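Minutes of the September meeting, Jarkberg Hair and Beauty Circle

Start: Friday, 17.00. Ritu Bhatia in the chair. Apologies were received from two members.

1. Minutes of the last meeting
Approved with one correction: the colour course at Prellari is for members in their second year, not for all members.

2. Patch tests before colouring
The chair reminded everybody that a patch test must be made also for returning clients, when more than six months have passed from the last colour. Two salons told that clients become annoyed when they hear this at the desk. It was agreed that the rule will be written in the booking message, so the client knows it before coming. The text of the message will be short – three lines at most. Kandpal salon has already such a text and will send it to the others.

3. Price list for bridal bookings
There was a long discussion. At present each salon counts the trial appointment in its own way. Some include it in the price, some take it separately, and one salon gives it free if the wedding booking is confirmed. Members did not want one common price, but they agreed that every list should say clearly if the trial is included. Travel to the place of the wedding will also be shown on its own line.
The question of late cancellation was left open. The proposal was to keep the deposit if the client cancels less than 14 days before the date. Five were in favour, three wanted a longer time. It comes back at the next meeting.

4. Order of towels and capes
The joint order from Bemness is 80 capes and 17 packs of towels. The capes will be black again, as the grey ones from last year showed colour stains after a few washes. Salons which want the longer size must tell this to the chair before the order goes out.

5. Autumn open evening
The evening will be held at Prellari, with short demonstrations of braiding and of blow-drying for fine hair. The budget is 2000, the same as last year, and it must cover the hall, the leaflets and the supper. Each demonstration should be kept under 20 minutes – last time the second one was too long and the guests did not have time for questions. Models are still needed for the braiding, with hair at least to the shoulder.

6. Any other business
The sharpening service for scissors has changed its collecting day. The new day will be told by message.

The meeting closed at 18.40.
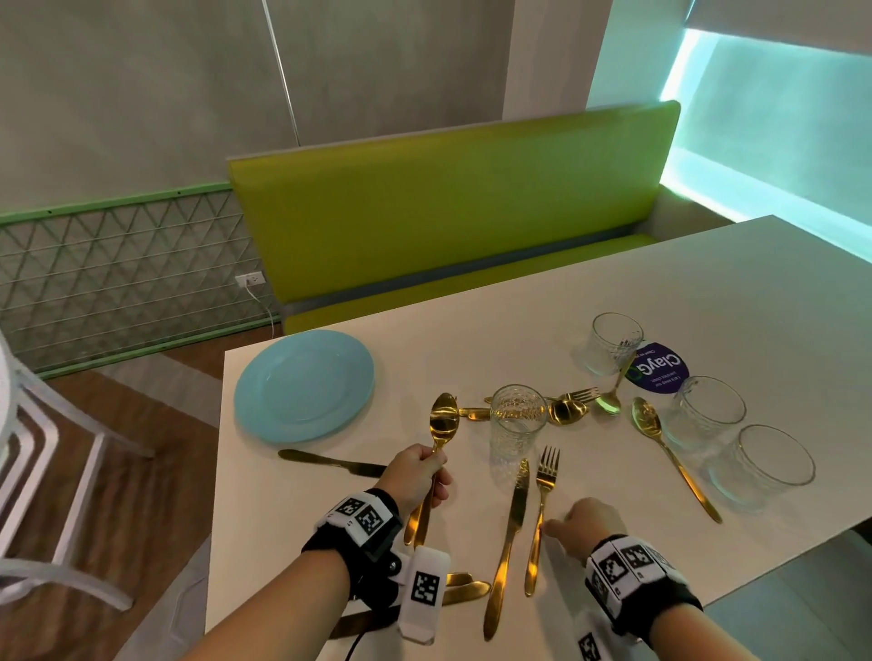 Kandpal asked afterwards that it be added under item 3 that the longer cancellation time was wanted only for the summer months, and that for the rest of the year 14 days would be acceptable to them.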